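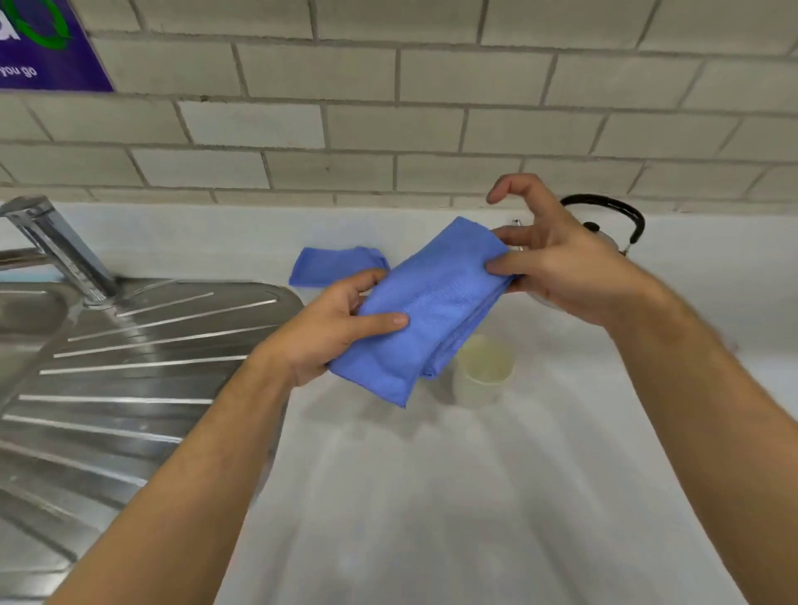 Edton and District Livestock Keepers' Group
Minutes of the meeting held 22 Jan 2018, upstairs room, Edton Mart

Chair: Osamu Hattori
Present: 30 members, which the Chair noted was a good turnout for a night with sleet and no raffle.
Apologies: the Fernandes family (calving), both vets (also calving, other people's).

1. Minutes of the October meeting
Agreed, after "slurry" was corrected to "surly" in item 6. The member concerned said either would do.

2. Matters arising
The gate at the mart's lower pens has been rehung. It now opens the other way. Hauliers are asked to take note before they find out.

The letter to the council about flooding on the Zollgate road has had a reply. The reply thanks us for our letter.

3. Sheep scab
The Chair reported three flocks with confirmed scab on the Zollgate side of the hill and one more waiting on blood results. The owners had told their neighbours promptly and were thanked for it. A fourth owner, not present, was not thanked.

There was a long discussion on whether to treat the whole common at once. Those in favour said that dipping one flock at a time has been tried every winter and the mites seem to enjoy the tour. Those against said that getting all the graziers to gather in the same week had last been managed for a funeral.

Dipping against injecting was then gone over at length. Members were reminded that pour-ons do not treat scab, whatever they were told at the show. Several people wrote this down while looking as if they weren't.

It was agreed:
— to aim for one gather and one treatment across the common, dates to be settled with the graziers
— to ask the contractor with the mobile dipper for a price on 1000 ewes, and what he would charge for the stragglers that always turn up two days later
— that anyone buying in keeps the new sheep apart until they have been treated, and that a strand of baler twine is not apart

Vote: carried, with two against and one asleep.

4. Used dip
The Chair read out the rules on getting rid of used dip. A licence is needed to spread it on land and the beck is not an option. A question was asked about "a very small amount". The answer was the same.

5. Plasbridge sale
The store sale at Plasbridge clashes with the likely gather. The Chair will ask if it can be moved by a week. Failing that, sheep from the common should stay away from it until treated. One member said this would cost him money. It was pointed out that scab would too, and that it itches.

6. Money
Subscriptions stay at £30. The balance was read out and heard in silence. It was agreed to put £100 towards blood tests for members with fewer than 50 ewes, first come, first served. The bill for the room has gone up. The heating has not.

7. Any other business
A black and white collie has been seen working sheep on the top road without anybody attached to it. It is said to be quite good. The owner may collect it from the Chair, who is in no hurry.

The hurdles lent out for the October show are still two short. The person who has them knows who he is, and so do we.

8. Next meeting
To be fixed once the graziers have answered about the gather. Members will be told by text, and those without a signal will be told by whoever passes the gate.

Meeting closed when the mart wanted to lock up.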